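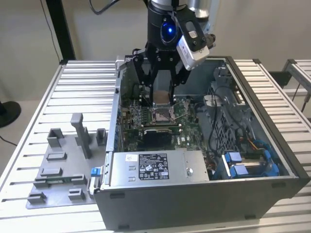

Most of the arguments I get into about robot software are arguments about where the hard part is. Managers think it's the perception. New hires think it's the learned policy. After a few years of integration work I've come to think it's the last little bit of travel before contact, and that our tooling treats that stretch as an afterthought. Take putting a processor into a desktop motherboard. With the retention frame up and the CPU held between the fingers just over the socket, the planner considers its work nearly done. The camera on the wrist has a view, the arm has a collision-free path into the case, and every status light in the software is green. Everything that can go badly is still ahead.

Home | Opinion | Tooling | Archive | Contact

By Qistina Khoo
December

My complaint is specific. The planning packages we use at Horiven, and the ones I used before that, draw a hard line between free-space motion and contact motion. You plan to a pre-grasp or pre-insert pose, then hand over to a different controller with different parameters and a different log format. The handover is usually a few lines of script that somebody wrote in an afternoon. It has no tests. When an insertion fails, the planner's log says success and the force controller's log says timeout, and you are left lining up two clocks.

On the Kilodell job we kept a record of failed inserts for a month. There were 23. I went through them with Kartini Lumbantobing, and we could put 4 down to vision. A further 2 were plain bad grasps. The rest happened at the handover: a stale pose estimate, a tool offset applied twice, a stiffness setting carried over from the previous task. A better neural network wouldn't have fixed any of those.

Kartini disagrees with me on the remedy. She would replace the whole chain with one learned controller and be rid of the seam. I can see the appeal, but I've had to explain a bent pin to a customer, and I want to be able to point to the state the system was in when it happened. A single controller can be logged as well, of course. In my experience it rarely is, at least in a form a technician on the evening shift can read.

What I'd ask for is dull. Make the handover a proper object in the software, with a name and a version. Record the pose estimate and its age, the tool frame, the stiffness and the force limits in one place, on one clock. Refuse to start the contact phase if the estimate is too old. Let people replay it offline without booking the cell.

Stinmont's new release goes part of the way, with a shared clock and a decent replay viewer. It still lets you start an insertion on a stale pose, with a warning in grey text. I've asked them to make it an error and I'm waiting to hear back.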